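Removing limescale from a kettle

Hard water leaves calcium carbonate on the element and the inner wall. A thin layer slows heating, and flakes end up in the cup.

Unplug the kettle and let it cool. Dissolve 64 g of citric acid in a litre of cold water, pour it in and bring it just to the boil. Switch off and leave for half an hour. Empty, then boil and discard three changes of fresh water. Wipe splashes off the worktop at once, as acid marks stone.

Stand the lid and filter on a plastic tray to drain.

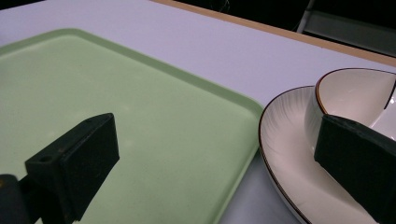
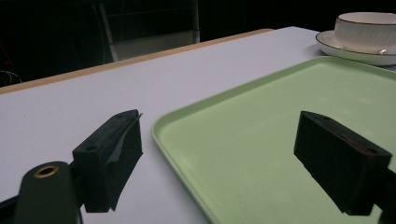
Jarmila Skála writes that a single treatment left a ring at the spout of her Toivonen kettle, and that a second, weaker one at 20 g per litre cleared it. She now repeats the weaker dose every February and August.

Store leftover crystals in a dry, labelled jar.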